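Re: [homecare-list] Microfibre cloths and the 'no detergent' claim
From: Dzifa Dramani
Date: Aug 9, 2022

Laurențiu Costache wrote:

> I've switched the whole house over to the Flastora cloths and I don't think
> I'll ever go back. You only need water. The fibres are split so finely that
> they lift the grease off by themselves, and the bacteria with it. The lady
> who did the demo wiped a smear of butter off a mirror with a damp cloth and
> it came up spotless. They last for years if you look after them. I worked
> out we'll save a packet on sprays. Has anyone else on the list tried them?
> Reshma, I know you were asking about the kitchen set.

Laurențiu, I have tried them, and I've tried the Veten ones, and I've tried the no-name ones that come in a brick from the hardware shop. I'm glad you like yours. I'm going to be a wet blanket all the same, as some of what you were told at that demo doesn't stack up and Reshma is about to spend real money.

Start with the butter on the mirror. Glass is the easiest surface in any house. A cotton tea towel will get butter off a mirror if you use a clean bit of it and keep going. I did it at the kitchen bench after reading your message, with a square cut from an old flannelette sheet, and it took two goes instead of one. So yes, the microfibre was better. It was one wipe better. What the demo never does is the rangehood filter, or the top of the fridge where the dust and the fat have set into a sort of brown felt. I asked for that at the one I went to in February and was told we were running short of time. We then had half an hour on the catalogue.

On the top of my own fridge, the cloth and plain water moved the muck about. Hot water was a bit better. Hot water and a squirt of dish liquid did the job in no time, and it did it just as well with the hardware shop cloth. I'd like somebody to tell me what the extra money was for.
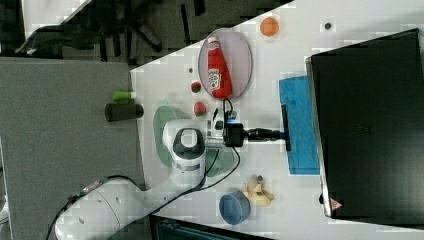

On the blue cloth.

The bacteria claim is the one that really gets my goat. I'm happy to believe a damp cloth picks up germs from a bench. Any damp cloth will. The question is where they go next, and they go wherever you wipe next, unless you rinse the thing properly. The leaflet has a very large number on it with a per cent sign after it, and no word on what surface, what germ, how wet, or who did the measuring. I wrote to the address on the back and asked. I got a polite reply with the same leaflet attached. If I've had raw chicken on the board I'm using detergent and hot water, and no leaflet will talk me out of it.

"They last for years if you look after them." Read the looking after part closely. No fabric softener, no bleach, no hot dryer, don't wash with cotton because the lint gets in and clogs them. Fine, I can do that. But it means a separate load, and in our house a separate load of cloths is either a silly little wash or a smelly bucket waiting for enough of them to turn up. My mother-in-law ran hers through with the bath towels once and they came out looking like they'd been rolled in a cat. When she asked about the guarantee she was told she'd used them incorrectly. I expect most people who ask are told that.

Then there's the fluff that goes down the drain, which is plastic, whatever the packet calls it. I don't know how much comes off and I'm not going to pretend I do. The sales pitch was very firm about all the spray bottles I wouldn't be throwing out and had nothing to say on this.

Obed Ayaaba asked a while back about scratches on his cooktop and I never saw a decent answer. My guess is grit. These cloths hang on to whatever they pick up, which is what we're paying them for, and if what they've picked up is a grain of sand then you're pushing it round in circles. Shake them out. Use a fresh side. Don't use the one that's been on the floor. Lamisi cuts the corner off her floor cloths so they can't get mixed in, and I've pinched that idea.

I had a go at the money too. The Flastora kitchen set has 17 pieces in it and I'd use perhaps four of them. I don't need a special cloth for fruit. The brick from the hardware shop has 24 cloths, all the same, thinner than yours and with a worse hem, and I've had the same brick going for a good while now. A few have gone at the edges and been sent to the shed for bike chains. Against that, I still buy a bottle of dish liquid now and then, which I'd be buying anyway for the dishes.

What I do think they're good for, to be fair to you:

- windows and mirrors, no argument, and no streaks if you dry with a second cloth
- taps and stainless steel
- dusting, used dry
- getting the soap film off shower glass, though only if you do it often

What I'd still use something else for is anything greasy, anything that's had meat on it, oiled timber (they drag), and spills bigger than a teacup, where an old towel wins every time.

Reshma, before you order the set, I've got a spare Veten cloth and a spare from the brick, both washed, and I'm happy to post you the pair. Mark them so you don't know which is which, get someone else to hand them to you, and do your stove. If you can pick the dear one I'll eat my words on the list.

Laurențiu, if you do the top of your fridge with water only, I'd like to hear how it went. Cold tap, please, and no going back over it with the spray.

Dzifa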